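3.2 What people keep their leftovers in

I went into this part of the study expecting to write about food, and I ended up writing mostly about boxes. We had asked the households in Gromcombe to keep a kitchen diary through July, noting what was left after the evening meal and where it went. Of the 3236 entries that came back, 1236 mentioned the container before they mentioned what was in it. "Big tub, curry." "The square one, rice." I hadn't asked for that at all (the form only had a line for the food) and it took me a while to see how much it mattered.

My own hunch is that people think of the fridge in terms of space first and meals second. One diary from the Willems estate has a lovely run of entries where the same pot of soup moves into a smaller and smaller tub over four evenings, and the writer is plainly more pleased about the shelf than about the soup! Others wouldn't move food once it was put away, even when a box held only a spoonful of peas. Those tended to be the boxes that got forgotten.

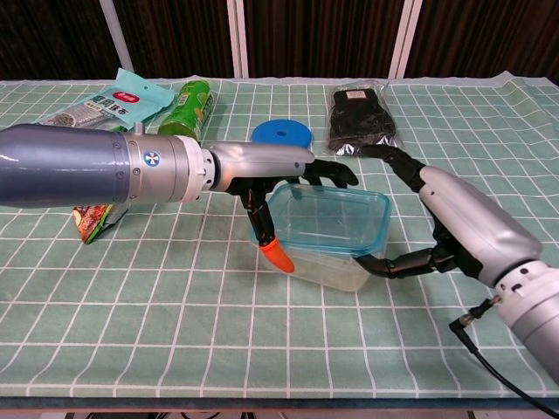 Figure 4. A clear plastic food container on a table with a checked cloth.

Seeing the food matters too, or at least people told me it did. In the follow-up chats I kept hearing that clear tubs get eaten and old ice cream tubs don't. I'd love to say the diaries back this up, but they only do so in part. In the Prakia Road homes the clear ones did come out of the fridge sooner, while in Purance I couldn't find any difference worth reporting. It may be that Purance has more households with children, who will open anything, lid or no lid.

Then there are lids. Up to 70 entries complain about a missing one, and I suspect many more went unwritten. A plate on top was the usual answer, with foil a long way behind. Bowls covered this way were nearly always eaten by the next evening, and I come back to them in section 3.3 when I look at what went in the bin.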